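Category: Benefits & Claims Tools > Casework Software

Last updated: June

Brekix Entitlement Checker, desk license

Checks a household against means-tested benefits in one pass. Housing help, heating help, council-type rebates, disability top-ups, carer payments. One form, one printout. Made by Saltel for advice offices, tenant groups, small law clinics, anyone who sits across a desk from people and has to work out what they can claim.

Holds 92 benefit rules at the moment. Rule pack gets refreshed when the rates change, you'll see a yellow bar at the top of the screen until you install it. Don't skip it. Old rates give old answers and the printout doesn't warn the client.

What you get with the desk license: the checker itself, the letter pack (57 templates, appeals included), the savings and capital worksheet, phone help from 9 am to 4 pm. Case notes export as plain text or spreadsheet. No cloud account needed. Files stay on your own machine unless you turn sharing on.

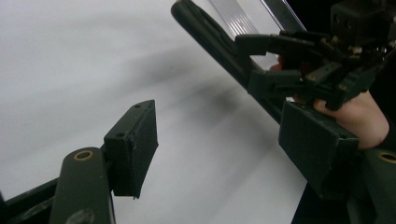 Sharing needs the office license. Same program, extra key. Up to 18 people on the one case list, each with there own login, and a supervisor can lock a case once it's been sent off. Changing over from desk to office keeps all your old cases, just enter the new key and restart.

Price: 310 per desk per year, tax not included. Office license is quoted, write to Thitima Thongdee in sales and give her your headcount. Charities get the reduced rate, send the registration letter with the order or it goes through at full price and we have to refund it by hand. Takes a while.

Setup. Runs on any ordinary office PC, nothing fancy. Printer recomended but PDFs work fine. Installer will ask for your region first, get that right, as the housing figures hang off it. Wrong region = wrong rent limits. You can change it later under Settings, Area, but open cases need recalculating one at a time.

Not included: debt advice, tax returns, immigration status checks. For pension forecasts you want Stodis, separate product, and it'll read a Brekix case file directly. The older Bunnag worksheets can be imported too, except the ones with joint claims. Those have to be retyped, sorry.

Training is a half day online, run by Anong Hemmin. Booked separately. Most people manage with the PDF guide, section four covers mixed-age couples and is worth reading before your first one.

Orders and renewals: Thongchai Yensuk. Rule errors go to Irena Zieliński, please attach the case printout with names blacked out.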